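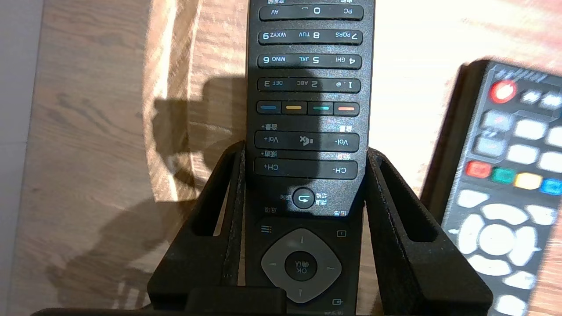
Forum > Robots at Home > Rules and Good Practice
Search this site Go

Grip rules for an arm in a furnished bedroom?

Jeteswood
I'm writing house rules for our arm before Friday and I'm stuck on small stuff like TV remotes. Is there a sensible rule for how hard it can squeeze, and how close it should get to the bed?

Yogesh Rajput
Ooh, I love this one! I hold remotes by the sides and set the lowest force that doesn't slip — then I write that number down so no one "improves" it later. Near furniture I go to slow speed and keep a hand by the stop button (yes, even for a 2 second move).

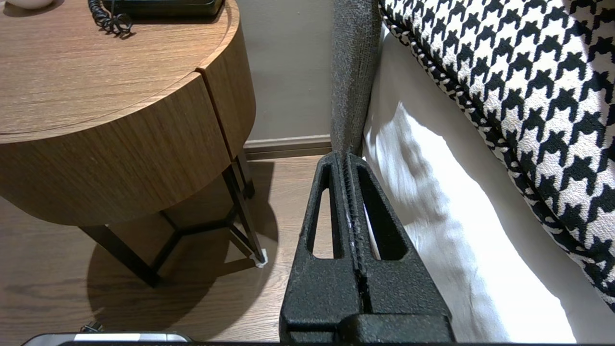 I'd also have a rule for cords and bedding: fingers closed on the way in, and nothing opens until you've checked what's hanging nearby. Run it 6 times slow before you speed up.

Skeltitz
just go slow lol

Recent threads
Who signs off on speed changes?
Stop button placement
Labeling a shared arm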